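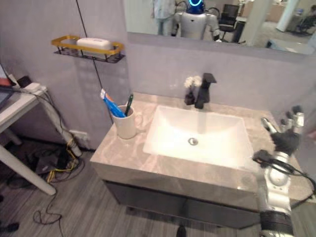 A white mug with toothbrush and toothpaste beside the basin.

FOR IMMEDIATE RELEASE

Prendia opens its biggest print show yet at the old Reinholz works, Hasberg

I've been running Prendia for long enough to know that I should start one of these with the useful bits, so: our new exhibition, Small Editions, opens in April at the former Reinholz button works in Hasberg. It's free, it's open from 11am to 5pm for as long as the show is up, and there are 624 prints on the walls. Yes, 624! All of them are by artists living within a bus ride of the gallery, all of them are for sale, and all of them are no bigger than a paperback.

The idea came out of our open call last autumn. I asked printmakers to send in four pieces each, made by any method they liked, and I thought we might fill one room. In the end 156 artists took part, so we've hung both floors and the staircase as well (mind your elbows on the way up). There are etchings, linocuts, monoprints, screenprints, a few wood engravings so fine that you'll want the magnifying glass from the front desk, and one set printed from flattened drinks cans that I keep going back to look at.

I didn't want to sort the work by technique or put the well-known people by the door. Everything is hung in the order it arrived in the post, which makes for some very odd neighbours. A sombre little aquatint of a reservoir is next to four bright orange hens, and somebody's first ever linocut, made at a kitchen table with a blunt cutter, sits beside a mezzotint by an artist who has been at it since before I was born. I love the hens, by the way. They'll be gone by lunchtime on the first day if I have anything to do with it, and I'm not allowed to buy them until the doors open to everyone else.

Every print is £60. We went back and forth on that for weeks, and some of the more established artists could easily ask for more, but one price for everything felt right for this show. The artist gets the larger share of each sale and the rest goes towards keeping the Reinholz building heated, which anyone who came to our winter drawing show will agree is money well spent. You can take your print away the same day. We'll be filling the gaps with a plain card giving the artist's name and the title, so late visitors will still be able to see who was where.

Downstairs, in what used to be the dyeing room, we've set up the Javer press. For those who haven't met it, the Javer is a cast-iron etching press that came to us in pieces on the back of a flatbed and took most of a year to put right. It's been working beautifully since the summer and now it gets its first proper outing. Visitors can ink up a small plate and pull a print of their own on Javer afternoons, from 2pm, no booking and no experience needed. Wear something you don't mind getting black. We do have aprons, but the ink has a way of finding cuffs.

We've also made a box set, the Javer Box, in an edition of 100. Each one holds a folded sheet with notes from the artists on how they work, a blank plate, and a print made on the press by one of the people in the show. Which print you get is down to luck, and please don't ask the desk to peek! The boxes are sold at the gallery only, one per person.

Schools are very welcome, and I'd ask teachers to get in touch early as the staircase gets tight with a full class on it. The ground floor is step-free, including the press room. The upper floor isn't, so we've put together a book with every upstairs print reproduced at full size, and you can buy anything from it just as you would from the wall. There's a quiet hour from 10am for anyone who'd like to look round with fewer people about; drop us a line and we'll let you know when the next one is.

The opening evening starts at 6pm. Plenty of the artists will be there, there'll be soup, and I've been talked out of making a speech. Everyone's invited, and you don't have to be a print person to come.

Notes for editors

Small Editions is organised by Prendia and shown at the Reinholz works, Hasberg, from April. Admission is free.

Prendia is an independent gallery and print workshop. We show work on paper by artists from Hasberg and the surrounding villages, and run evening classes in etching and relief printing.

Pictures of individual prints, with credits, can be had from the gallery on request. Press are welcome to look round while we finish hanging, and I'm happy to talk on the phone most mornings before 10am. Please ask for the gallery director and let it ring, as I'm probably up the ladder.

Ends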